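Intro to Interiors, handout 6
Tables and work surfaces for shared rooms

Carries on from the storage handout. Bring that one too, we go back to the clearance chart at the end.

Start with reach. Most people overestimate it. Seated adult, elbows in, the easy zone is small, the full stretch zone is maybe twice that and tiring. Anything past full stretch is dead space unless somebody stands up or comes round the other side. Draw both arcs on your plan before you pick a table size. Not after.

Depth vs length. Length is cheap, depth is not. A deep table eats the walkway, and the walkway is what people complain about. In the Clundley reading room plan (page 71 in the packet) the tables look generous on paper, then look at the gap behind the chairs. Two chairs back to back and you can't get a cart through.

Joined tables. One long top or several short ones pushed together? Short ones go through doors. They also get you a seam, and seams matter for writing, for drawing, for wiping down. Check leg heights before you butt them up, floors are never level. 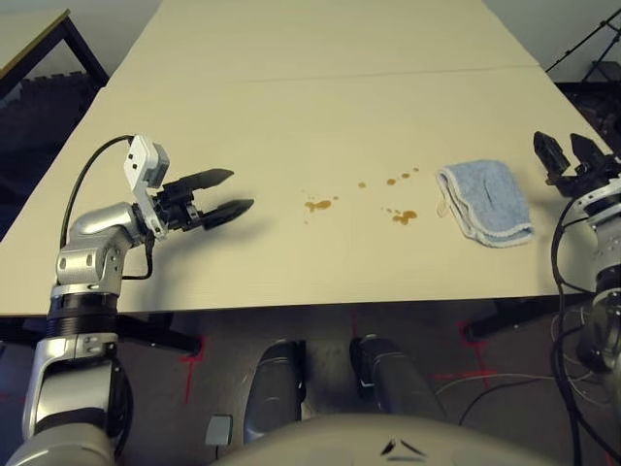
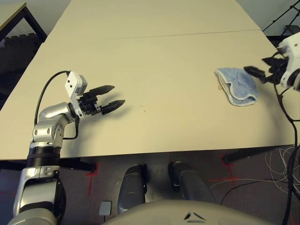 Color of the top. Pale tops bounce light back up, nice in a room with few windows, but they show pencil and coffee rings. Dark tops hide the rings and show dust. Mid tones are dull and foregiving. Gloss is a bad idea under ceiling lights, glare goes straight in the eyes. Ask for matte samples and look at them flat, at the height they'll be used, at 4 in the afternoon and again with lights on.

Edges. Square edge looks crisp, hurts forearms. Slight round-over is enough. Thin edge strips peel at the corners first so run your thumb along the sample.

Exercise. Room 308, Hesimura branch plan. Budget sheet is in the packet. Seat as many as you can and keep both exits clear. Show reach arcs, chair pull-out, walkway. Label the seams. The Kettle layout is a decent model, the Presell one is not, say why in 200 words max.

Due before the August break. Pencil is fine, scale it properley. No loose sheets please, staple them.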